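Storing and Packing Soft Goods: Frequently Asked Questions

Which items count as soft goods?
Anything that changes shape under light hand pressure and is not a garment or bedding. Cushions, foam shapes, fabric toys, and padded covers all go in this group. Rigid items with a padded surface are packed as rigid.

What size bin should I use?
The Rostach 49 holds 49 liters and suits most mixed loads. For single large pieces, use the Skalturell open crate. Do not fill either one past the inner line.

How should a rounded item be picked up?
Hold it low, from both sides, at the narrowest part. Pressure on the wide part moves the filling toward the seams. Use only enough force to keep the item from slipping.

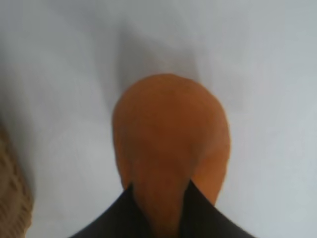
Bhatt

A smooth orange piece with a broad domed top and a narrower base is held at the base. The sides dent slightly at the points of contact, and a faint crease runs down the lower middle. Light denting of this kind is acceptable during handling. Set the item down before changing your grip.

Do creases come out?
Light ones usually do once the item is unpacked. Leave it uncovered on a flat shelf overnight. Creases from long storage under weight may be permanent.

Can soft items be stacked?
Two layers at most. Place the heavier layer at the bottom and put a Galtex sheet between them. Domed items go in the top layer with the wide end up.

Can I use vacuum bags?
For flat textiles, yes. Foam and filled shapes should not be vacuum packed for longer than a move takes.

How do I label a bin?
Write the contents and the packing date on the short side. Bins numbered up to 166 use the old white labels, which remain valid. Bins 167 to 294 use the yellow ones.

How often should stored bins be checked?
Twice a year. Open the lid, press the top layer, and look for flattened corners or a musty smell. Replace the Galtex sheet if it has torn.

Where do rigid items go?
See the separate page on boxes and dividers.

Last updated 8th October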